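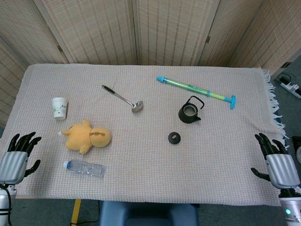 Print this page | E-mail this story

The Rornau Datum

The tide gauge at Rornau stood at the end of the old coal pier, in a brick hut with a slate roof and a door that opened outwards. Inside was a stilling well, a float on a wire, a counterweight, and a drum that turned once in 24 hours and took a fresh sheet of paper each morning at seven. Keyvan Kermani changed the paper. He had done it for 25 years, and before him it had been done by a man who left no notes.

The procedure took four minutes. Lift the pen. Write the time on the sheet. Slide the sheet off, slide the new one on, seam away from the sea. Wind the clock. Lower the pen. Read the staff on the outside wall through the window and write the figure beside the start of the new trace. If the staff and the pen disagreed by more than two centimetres, check the wire for weed.

In June they disagreed by seven.

Kermani checked the wire. He checked the clamp, the pulley and the counterweight. He bailed a bucket from the well and found the inlet clear. Then he wrote the figure down, closed the door and telephoned the office at Budeck, where Tamara Radu kept the records.

"Which one has moved?" she asked.

"I can't tell from here."

"Is the float sitting low?"

"I weighed it. It's the same as it was."

She told him to carry on with the readings and put both figures on the sheet. She would send someone with a level.

The someone was Noemi Kincaid, who arrived on the afternoon bus with a tripod over one shoulder and the instrument in a padded case. She was shorter than the staff she had brought. Kermani held it for her. They began at the brass bolt in the chapel wall, which was the reference mark for the whole of that coast, and worked down the hill in short sights, never more than 25 metres, reading back and then forward. At each change point Kermani stood with the foot of the staff on an iron plate and kept the bubble in its ring. It took two hours to reach the pier. They talked only in numbers.

At the hut she took three readings on the tide staff and did the sum in pencil on the lid of the case.

"Your staff's right," she said. "To a millimetre or so."

"Then it's the gauge."

"Let me run it home first."

They levelled back up the hill by the other side of the road. The two runs closed within three millimetres, and she ruled a line beneath them.

The gauge, then. The next morning they took it apart on a sheet of canvas. Kincaid measured the circumference of the pulley with a strip of paper and then again with a steel tape. It was correct. She measured the wire and it was correct. Kermani made tea on the spirit stove and looked at the drum.

"Who prints the paper?" she said.

"Firel used to. It comes from Kushnir now."

"Since when?"

He fetched the box. The old stock had run out the day before the disagreement. She laid an old sheet on a new one and held them up to the window. The grid lines matched at the foot and drifted apart as they climbed. At the top of the sheet the new ones were low by the width of a pencil lead, which at the scale of the gauge was seven centimetres.

"The sea's all right," Kincaid said.

"It was high water when I read it."

"It would be. At low water you'd never have noticed."

She wrote the correction on a card and pinned it above the clock. Kermani put the gauge together again, lowered the pen and read the staff. With the correction applied, the figures agreed.

There was an hour before her bus. She spent it with the bound traces, which were kept on a shelf at the back with a bag of lime to take up the damp. He had supposed she would look at the storms, which was what visitors asked for. She took down his first volume and turned to the first page.

"You started in the evening," she said.

"My daughter was born that morning. I came down after."

The trace began at ten past eight, a little unsteady, and settled by nine. In the margin was a staff reading, and beside it, in the same ink, a second figure of 3.4 with no unit.

"What's this one?"

"Kilograms," said Kermani.

Kincaid considered it. The column was meant for heights above datum. She took out her pencil, added the letters kg in a small upright hand, initialled the change, and put the volume back on the shelf.

He carried the tripod up to the bus. The wind had gone round to the north and the water in the harbour was falling.

Contact us | Copyright the author. All rights reserved. | Back to top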